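1334 shares
2 comments

Chapter 3
The Bench and the Rack

Textbooks on laboratory practice like to begin with the clean bench. Clear the surface, they say, and good work will follow. I have my doubts. A bare pale tabletop shows a spill or a stray cap quickly, and that is a fair reason to want one. It proves nothing about the person standing at it.

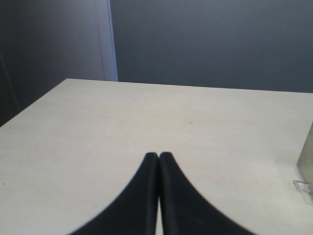
Sibusiso Msimang, who taught the Kusis course before me, made students work on a bare surface for a whole April. Their labels were as bad in May as they had been in March. What did change was how they used the rack, and so this chapter spends most of its pages there.

A rack holds tubes upright and keeps them apart. Suppliers claim a good deal more for it. The Fillard manual calls the perforated metal type "self-organizing," a phrase I would strike out. Rows of holes organize nothing until someone decides which row means what. Three tubes with matching blue caps, set close together in a steel rack with most of its holes free, can still be mixed up by anyone who trusts position alone.

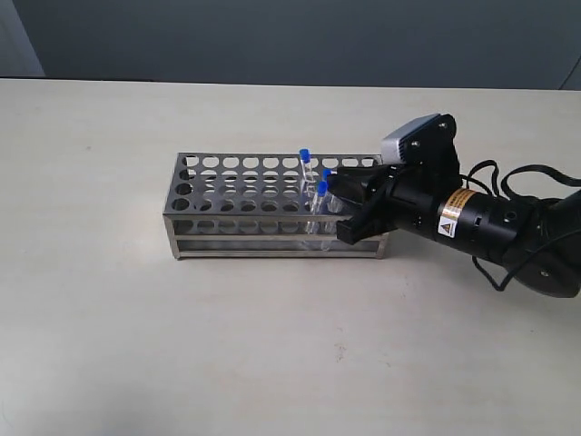 3.1 Choosing a Position and Writing It Down

Before placing a tube, name the hole by row and number. Write the name in your notebook, then on the tube. Do not rely on cap color.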